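Keeping Household Records in Order

16 June 2023

When I assumed responsibility for my late aunt's affairs in February, I was given the key to her house in Bolbridge and a list of accounts in her handwriting. The list was four years old. Two of the banks on it had changed their names, and one account had been closed.

I have since adopted a fixed method for my own papers, and several readers of this blog have asked me to set it down. Every document that enters the house is placed in one tray. On the first of the month the tray is emptied, and each paper is either filed under the name of the institution that sent it or shredded. Tax records are kept for seven years. Warranties are kept with the receipt attached — a warranty without one has twice proved worthless to me.

Ghizlane Bennani, who handled the estate, recommended a single cover sheet listing every account, policy and deed, with the date of the last review. Mine runs to one page. Hers, I understand, runs to three.
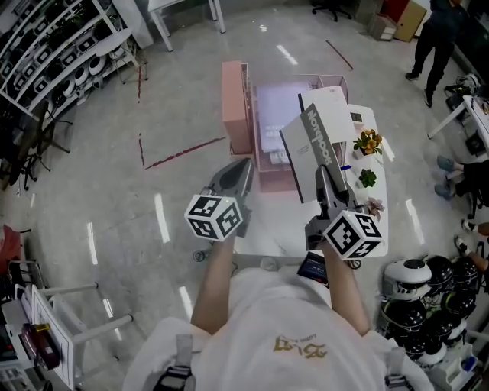
A white box marked "Notebook" held aloft, and a pink organizer on the table.

The cost of disorder can be stated exactly. My aunt had paid $217 a year to insure a boat she sold long ago, and a refund of $636 from the county had gone unclaimed. Recovering the second sum required 30 days and a notarized letter.

I do not recommend scanning everything. Deeds, wills and titles should be kept on paper, and at least one other person should know where they are. In my case that person is my cousin, Vesela Karagiannis, who holds the second key.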